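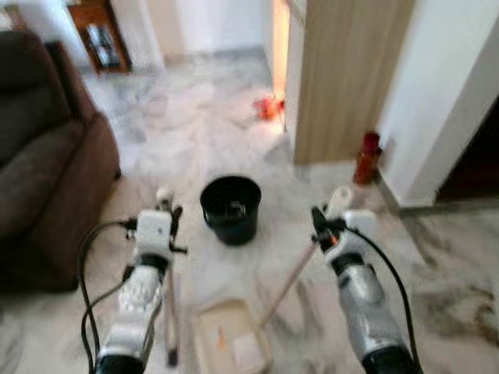

How do I sweep up spilt compost without greying the tiles?

posted by Flernum

I've just moved all my repotting indoors and I love it! The only trouble is the floor. It's pale marble-look tile, grey and white, and every time I fill a pot I end up with compost everywhere. I've got a long-handled brush and a shallow tray to sweep into, but the fine stuff slides under the lip and I'm left with a brown line. Then I mop, and the whole lot goes grey. What do you all do?

Agata Farina

Oh, I know that line well! Don't mop first, that's what makes the mud. Sweep the big bits towards the tray with short strokes, then pull the tray back a couple of inches and sweep again. Keep going back until the line has gone (mine takes four or five goes). After that, a barely damp cloth, folded, one wipe per side. If the lip of your tray is thick, wet the edge a little and it grips the floor much better. And stand the pot in the tray while you fill it, if it fits. Such a difference!

Oltitov

hoover

Mahsa Arabzadeh

Agata's way is lovely for dry compost. For the damp sort I leave it alone for roughly 2 hours and it brushes up like crumbs. Go easy on vinegar if your tiles are real marble, it can dull them. Plain warm water and a drop of washing-up liquid is plenty.

Comments (3)

Flernum: Pulled the tray back like Agata said and it's brilliant, thank you!!

Hosseinzadeh: Does this work on grout? Mine is cream and very sorry for itself.

Agata Farina: Old toothbrush for the grout, Hosseinzadeh, and do it dry.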